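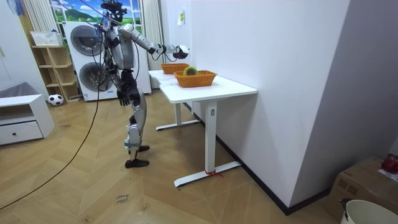
A humanoid robot at a white desk, with one hand above an orange basket.

A few hours for yourself

Kinga Győri was caring for her father Dezső at home for three years before she asked anyone for help. Now she coordinates respite visits at Hareo, a small home care office which serves 36 families. I met her in May, between two telephone calls.

"The daughters and sons come to us very tired," she told me. "They say they need one afternoon. Usually they need much more, but one afternoon is a good start."

A respite visit lasts four hours. The aide prepares a meal, helps with washing if it is wanted, and keeps company. Medicine is given only when the family has left written instructions.
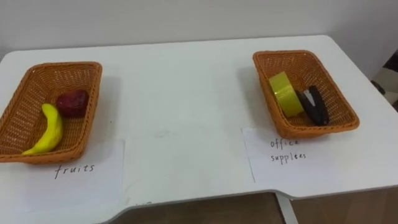

Can the same aide come every time?
For most families we arrange this after the second visit, and we also introduce one substitute in case of illness.

The first visit is the most difficult one, in her experience. Her father did not speak to the aide, Máté Pintér, until they discovered that both of them played chess. "My father lost, and he was angry for the whole evening," she said. "Then he asked me when Máté is coming back."

She advises families to stay in the house the first time, but in another room. 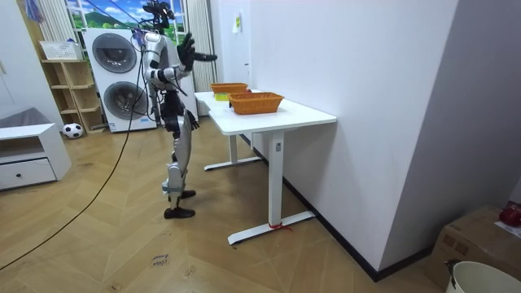
"If you sit next to your mother, she will ask everything from you," she explained. "The aide must have a chance to be useful."

I asked her about guilt. She thought for a while before answering. "I felt it also. I went to the hairdresser and I called home twice -- once with wet hair. It became easier in the second month."

New families can call the office on weekday mornings. A short home meeting comes first, and it is free of charge. 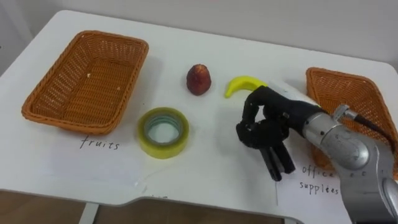
An orange basket with a handwritten "fruits" label in front of it.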